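Not Yet, But Closer: Can a Machine Tidy Up After Us?
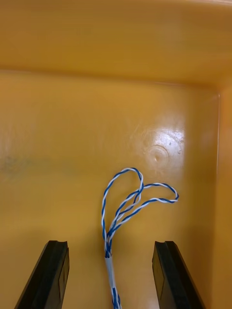
FROM THE WORKSHOP

Every November, when the evenings close in and we all start looking at the shelves we meant to sort out back in spring, somebody writes in to ask the same thing. When will there be a machine that does this for me? It is a fair question, and it comes as often from readers with a small shop as from those with a kitchen drawer they would like never to open again. So I thought I would give it a proper answer this time, or at least as proper an answer as I have room for, and I would like to begin with wire.

A bit of twisted blue and white wire in a yellow bin is about as humble a job as you will find on a bench. You or I would pick it up while talking about something else. For a gripper with two fingers it is a good deal harder, and the reason is that wire has no shape of its own to speak of. A box is a box whichever way you set it down. A wire with two loops at the end, crossing over each other where they meet, is one thing now and quite another once you have nudged it. The pale sleeve partway along looks like the sensible place to take hold, and I would guess most people would go for it without thinking. A machine has to be shown, or has to work it out, and then it still has to close on something thin that lies flat against the plastic.

Then there is the bin. Shiny plastic throws the light back, and a bright patch of glare that you and I hardly notice can be a real bother to a camera trying to decide where the floor is. A thin white strand next to a whitish shine is a mean trick to play on anybody. Add walls that limit how far an arm can lean over, and you begin to see why the folks who work on this sort of thing get so pleased about results that sound like nothing at all to the rest of us.

I spent a good part of this fall reading up and asking around, and I had a long and very pleasant visit to a parts shop in Kirnstead, where they were kind enough to let me stand about and get in the way. They have been trying out an arm on one bench for 23 weeks now. It sorts brackets and caps all morning and does it well. Loose wire they still mostly do by hand. On the afternoon I was there they let the arm have a go at 25 short pieces, and it put more than half of them where they belonged, which I thought was rather splendid, and which the shop thought was a reason to keep the hand bins out a while longer. We were both right, I suppose.

The Juhl workshop over in Hultport tells a similar story, except that their trouble is laundry. They do aprons and shop towels, and the folding is coming along nicely as long as somebody lays each piece out first. If you have ever fished a towel out of a full dryer you will know that the laying out is most of the work! Still, they tell me it was slower last year and fussier too, and they are planning to give it a second table.

As for the house, I would not clear a space in the closet just yet. Floors, yes – plenty of us have had a little round helper bumping along the baseboards for years. Putting away cords, matching socks, getting the lid back on the right container – those are still ours, and I think they will be for a while. My own guess is that the shop floor will get there first, where the same job comes around all day and the bins stay put.

If you have an arm or a gripper at work in your own shop, or even a stubborn gadget at home that does one chore well, I would love to hear how you are getting on with it. Tell me what it drops as well as what it picks up. Next time I will be writing about the Skuritz label printer and the three readers who wrote in to defend it.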